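Mon 19 January

Up at half six to get the trailer hitched before Tamsin came round. Frost on the inside of the van windows, and the ratchet straps had gone stiff as wire where I had left them coiled on the floor. It took me two goes with a kettle to get them loose. Tamsin Ruawai turned up with her drysuit already on under her coat and a bag of bacon rolls, so we ate those standing in the drive and left a bit after seven.

The plan was a day on the water to get the new jib sorted, and then go through the list for the spring. It is the first time we have had the boat out since the end of the back-end series. I had meant to take her out between Christmas and New Year but it blew a gale all that week and then I had the cold.

The roads were all right apart from the last stretch down to the water, which had not been gritted. I took it in second gear. The gate was locked and the code had been changed, so we sat there until somebody from the fishing side came down and let us in. I have asked for the new code twice by email. I will ask again.

Rigging took longer than it should. The forestay pin was in the wrong box. The new jib is the Guérin, which I ordered in the autumn after the old one went along the leech, and it came with the tack set slightly lower than I am used to, so the sheet leads were too far back. We moved them forward two holes and that looked better. Tamsin thought one more. We left it at two and said we would see.

Launched at ten. Wind from the west, a steady force three with a few stronger patches coming off the hill. Cold, but dry, and the sun got over the trees after half an hour. There was thin ice along the edge by the reeds and it made a racket when the bow wave got to it.

First thing we did was plain upwind work, long tacks across to the dam and back. The boat points higher than she did. I was steering for the first hour and kept pinching, out of habit from the old sail, and Tamsin kept telling me to let her go. Once I bore off a touch and left her alone she went very well. After that we did tacks on the whistle, every two minutes by the watch. The first few were poor. My feet were going in the wrong order and I was sitting down before the boom had come across. By the end they were decent, and I do not think we were losing much.

Then we swapped over and I crewed. I have not crewed for a good while and it shows. I got the sheet round my boot on one tack and we very nearly went in. Tamsin said nothing, just looked at me. She is a better helm than I am in the light stuff and I am thinking I should offer her the tiller for the June open. I have been putting off saying so. I did not say it today either.

We came in for lunch at half twelve with hands that would not work. Soup from the flask, the rest of the rolls. The changing room heater was off and the shower was running cold so we did not bother. I wrote down the settings while I could remember them: leads two holes forward, rake as it was, one more turn on the shrouds than last year, kicker hard on upwind from the moment we are both hiking.

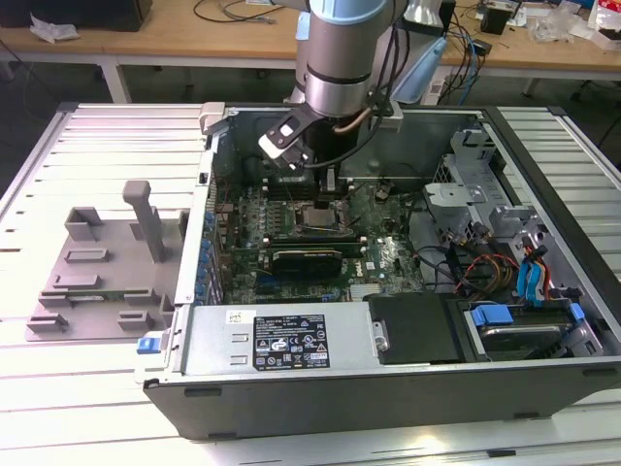 Out again at quarter past one for the downwind work. The kite was the thing I was dreading. We have a new halyard on it, the thin Kovus line, and it runs much faster than the old one, but it is hard on the fingers when they are cold, even in gloves. Hoists were good. Drops were bad. The second drop went in the water and we sailed over it, and it wrapped itself round the centreboard. We had to go head to wind and drift about while I pulled it out hand over hand. No tear that I could find, though I will spread it on the lawn on the next dry day and go over it properly.

After that we did gybes, eight of them down the length of the lake. Only one was bad enough to mention, when a gust arrived halfway through and I was on the wrong side. The rest were fair. Tamsin says we should go in with more speed and stop being so careful about it. She is probably right, but it is easier to be brave when the water is warmer.

The wind started to go at half past two and by three it was patchy, so we called it a day. The tide of cold that comes up through the floor of the boat when you stop moving is something I forget every year. Pulled her up the slip with the pair of us and no help. The trolley wheel on the left side is soft again. I pumped it up in the autumn and it has gone down, so I think it needs a new tube. I wrote that down too.

Packed up. Washed the fittings with what was left in the water carrier. One of the jib cleats, the Ulteck on the port side, is not springing back as it ought to. It held all day but the jaw is slow. I put a drop of oil on it and it made no difference. A new pair is not dear and I would sooner change both than have it let go at the windward mark, so I will order them this week.

We did the spring list in the van with the heater on. Tamsin had it all on her phone. The first open is the one I want to do well at, mainly because we made such a mess of the start last time and spent the whole race in dirty air. The one after is a long drive for a single day and we agreed to skip it unless there is a lift share. The June open is two days with camping, and she wants to do it. So do I. Entry goes up if you leave it late, so I said I would put ours in as soon as the form opens.

Money came up as well. I have £500 put by for the boat this year and the jib has already had £400 of it, so there is not much left for a cover. The old cover leaks along the seam. Tamsin has a tube of Jestovow sealant at home and reckons it will do another season if we clean the seam first and let it dry. I am willing to try it. If it works I can leave the cover until next winter.

Dropped her off just before five, in the dark. Backed the trailer in at the third attempt. Left the sails hanging over the banister to dry, which was not popular when everyone else got home.

Bath, then tea. Shoulders are sore and I have a bruise coming on the shin where I caught the thwart. Hands cracked across the knuckles. Must buy more of the thick hand cream and keep some in the kit bag.

To do this week: cleats, inner tube, email about the gate code again. Check the kite. Find the spare forestay pin and put it in the right box with a label on it. Ring Tamsin about whether she can manage the weekend after next, and ask her about the tiller while I am at it.

Bed by half nine.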